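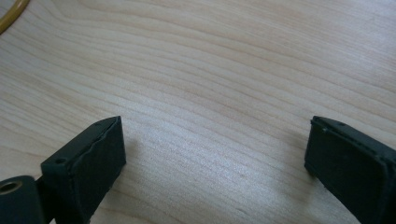 Before you put any oil or wax on a light wooden tabletop, you should learn to read its surface. I have refinished tables in my small workshop in Etville for some years, and most of the bad results I have seen started with a person who opened the can too early. Take everything off the table if you can, or push it to one side, and look at the wood from close above. On a pale top like mine, the grain runs in soft, curving bands from side to side, with a few darker tan stripes that go up toward the right. Follow these lines with your eyes first and then with your hand. All the rubbing that comes later in this guide will go in the same direction as the bands.

## What you need

- A soft brush or a vacuum cleaner with a brush head
- Two buckets of warm water
- Mild dish soap, without color
- 3 cotton cloths, washed many times (old bed sheets are very good)
- Sandpaper, 320 grit
- A light hard wax oil, for example the one from Flosthorpe, in matte
- A flat white pad for putting on the oil

Please check first if your table is solid wood or veneer. Look under the edge. If the grain of the top continues down the edge and you can see end grain on the short side, it is probably solid. If you see a thin layer on top of something different, it is veneer, and you must sand very little or not at all.

## Step 1: Find the old finish

Put one drop of water on a place which is used every day, and one drop near a corner. Wait 6 minutes. If the drop stays round, the old finish is still working there. If the wood gets darker under it, the finish is gone. On my own table the middle was open and the corners were still closed. This is normal, and it means that you have to prepare the whole top, or you will get a spot in the middle with a different shine.

The window also helps. Bend down until your eyes are almost at the level of the table and look toward the light. Where the surface is bright and a little white, you can see scratches and rings from glasses that are invisible from the other side. Mark them with small pieces of paper tape next to the damage and not on it.

## Step 2: Wash

Brush away the dust. Mix a little soap in the first bucket, make the cloth wet, and squeeze it until it does not drip. Wipe in long strokes with the grain. Use the second bucket for clean water and wipe again. Dry the top at once with another cloth. Let the table stand overnight – I know that it feels dry after one hour, but the pores need more time.

## Step 3: Sand lightly

Fold the sandpaper around a cork block. Use only the weight of your hand. When the grain curves, you do not have to follow every small wave, only the general direction. Do not sand across it, even for a deep ring. The scratches will be hidden until the oil comes, and then they will be very clear.

Vacuum the dust and wipe once with a cloth that is just damp.

## Step 4: Oil

Stir the can slowly and do not shake it. Put a small amount on the pad and spread it thin. For a desk of normal size, two or three spoons are enough. After 18 minutes, take away everything that is still wet on the surface. The top should look dull at this point. If it looks shiny, there is too much oil and it will become sticky.

Dry the used cloths flat outside, away from anything that burns. Oily cloths in a closed trash can may start a fire by themselves.

The second coat comes the next day, even thinner than the first. In November, when my workshop is cold, I wait two days between the coats.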